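3.2 Setup and upkeep of the hand-held grippers 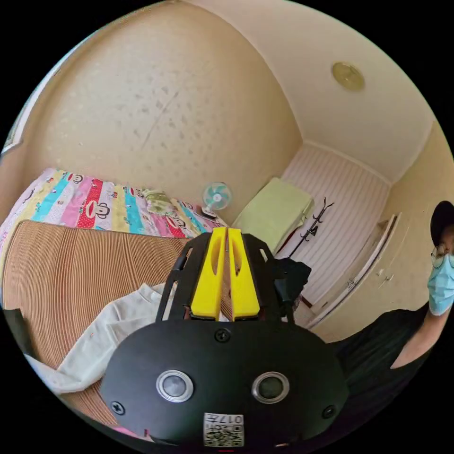
Figure 3. View from the camera on a hand-held gripper during a session in a bedroom, with a white long-sleeved garment spread on the bed. The fingers, side brackets and housing screws discussed in this section are all in view.

3.2.1 Assembly and camera alignment

Each gripper was assembled from the same parts kit, supplied by Elness, and checked on a bench before it went to a home. The fingers are molded in yellow so that they can be separated from the black housing by a simple color threshold. We use this to estimate how far the gripper is open, and no encoder is fitted. The method depends on the fingers sitting in the same place in every recording. A camera that has turned slightly in its mount shifts both fingers to one side, and the opening estimate goes wrong without any other sign of trouble.

To catch this, the operator records a short clip at the start of each session, opening and closing the fingers fully three times. A script compares the finger positions with those stored for that unit. If the difference is over the limit, the session does not start. The operator then loosens the camera clamp, turns the camera until the gap between the closed fingers lines up with the mark on the preview screen, and tightens the clamp again. Brayan Villanueva wrote the script and set the limit from bench recordings of 300 clips.

Units are used in pairs and labeled for the left or right hand. The label carries a number and a QR code, and it is placed within view of the camera. The unit can then be read from the recording itself - an early batch of files had been sorted by folder name only, and some pairs were swapped. Labels are replaced when the code no longer scans.

3.2.2 Wear and repair

Cloth handling was harder on the grippers than we had planned for. Lint collects behind the fingers and in the slots of the side brackets, and the fingers then stop short of closing. Operators brush out the slots after every session. Once per 2,000 grasps the unit is opened, the slide is wiped down, and a small amount of dry lubricant is applied. Oil was tried first and dropped, as it held the lint in place.

The housing screws also work loose. We now apply thread locker at assembly and check the screws by hand when the unit is charged. Over the full collection period we logged 491 service events, most of them cleaning or camera alignment. Finger replacement was less common. A worn finger is always replaced together with its partner, since a new finger next to an old one leaves an uneven gap at the tip.

All service work was done by Marleny Cáceres and Cristian Valderrama at the Ploklow workshop. After any repair that involves opening the housing, the stored finger positions are recorded again and the old values are kept with the date of the change.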